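Washing and keeping hand-knitted and woven things: some tips from my corner

Many people who buy my scarves at the Fadstead market ask me the same thing – how do I wash it? So I put my answers together on one page. I learned most of them from my aunt and a few from my own mistakes.

Water first. Use lukewarm water, the same for washing and for rinsing. Wool does not like a sudden change from warm to cold, and a felted cardigan cannot be made big again. I fill the basin before the wool goes in, never with the tap running on top of it.

Soap. A small spoon of wool wash is enough for one jumper. I use the Kombo one without perfume, but any mild soap for wool will do. Let the piece lie in the water for fifteen minutes and press it softly with flat hands. Do not rub.
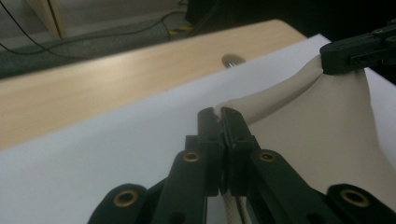
For rinsing I change the water two times, and in the last water I put a little white vinegar. The smell goes away when the piece is dry. With dark colours, and above all with indigo, I rinse until the water stays clear, and this can take a whole evening with a new yarn.

Getting the water out. Lay the piece on a thick towel, roll it up like a pancake and kneel on the roll. Then a second towel, if you have one. My friend Muthoni Odera puts her shawls in a salad spinner and she is very happy with it, though mine is too small for anything except socks and baby hats.

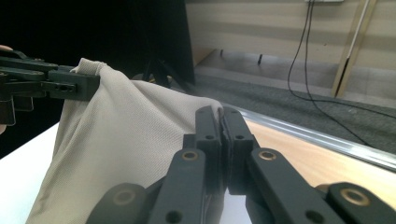

Drying needs space more than heat. I dry flat on a mesh rack in the spare room, away from the radiator, and turn the piece over before I go to bed. Before that comes the shaping, and for this a clear table is best. A finely woven beige garment, stretched out over a white tabletop, is easy to check for thin places, but on a patterned cloth I miss half of them. Pull gently, from two sides at once, and measure against your notes if you made the thing yourself.

Moths. Clean wool is the best protection. I also keep cedar pieces in the drawers and sand them lightly every September, so the smell comes back. For yarn I use bags with a zip, and I write the fibre and the metres on a paper inside. My biggest cone has 1,364 metres left and I would never remember it.

Pilling. New merino makes little balls under the arms, this is normal. Take them off with a wool comb, always in one direction, with the piece lying flat. After two or three times it becomes much less.

If you have a question about a fibre which I did not mention, write to me under the page. Silk I will do another time, I am still learning it.

Anisa Yeoh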